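Print this thread | E-mail this thread
Gatum Users Forum > Perception and Planning
Segmentation merges adjacent parts of the same color
5 replies | 12 shares

nasport_cell2
Our group maintains a tabletop sorting cell for the Nasport evaluation program. Since the April release of the Gatum perception module, the segmentation stage has returned a single instance wherever two blocks of one color stand close together. The planner then receives one oversized object and proposes a grasp at its center, between the two parts. We logged 1228 grasp proposals on the new release and would welcome advice on configuration before we file a formal report. Depth filtering is at the default setting and the color weight has not been changed.

pavlow_integration
The behavior you describe is consistent with the default color weight. The clustering step treats hue as the dominant feature and depth as secondary. We recommend that you lower the color weight and raise the minimum boundary gradient. Please also state whether the work surface is included in the background model. Pale wood with visible banding has given us false edges in the past, and those will become more frequent once the gradient threshold is changed.

nasport_cell2
Thank you. The surface is included in the background model and was captured with the board clear. The present layout is attached. The red pair and the yellow pair are the ones at issue; the blue parts are standing farther apart.

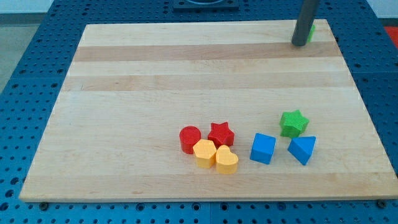
wuisan_lab
I would respectfully disagree with the recommendation made by pavlow_integration. Lowering the color weight will separate the yellow parts, but it will also cause single parts to be divided along their own edges wherever a shaded side meets a bright top. We tested this on the Wuisan bench and abandoned it. The more reliable course is to leave segmentation as it is and to add a shape check afterward. Any instance whose outline does not match a known template is passed to a second stage, which attempts to fit two templates in place of one. The second stage adds 350 ms per ambiguous instance on our hardware.

pavlow_integration
A delay of 350 ms is acceptable in a laboratory and is not acceptable on several of the lines we support. Template fitting also presumes that the full set of parts is known in advance. I accept the point about shaded sides. It can be addressed by running the gradient test on the depth channel alone, which we should have stated in the first reply. The relevant option is in the Gatum configuration file under the boundary section and is off by default.

nasport_cell2
Both suggestions have now been applied to the recorded data. With the depth-only gradient test, most of the merged instances were resolved. The remainder were parts in direct contact, where the depth channel shows no usable gap, and the template stage handled the greater number of those. We intend to run the two in sequence – depth gradient first, templates only where the outline is rejected – over a set of 800 new layouts.

One further matter remains open. The planner holds the last accepted object list while the gripper is over the board, so that a part hidden behind a finger is not dropped from the list. If that list already contains a merged instance, the error persists until the arm withdraws. We would be grateful to hear from any group that has changed the refresh condition.

Related threads
Object list not refreshed after aborted grasp
Gatum: hand-eye calibration drift between shifts
Background model and reflective fixtures
Exporting planner logs to plain text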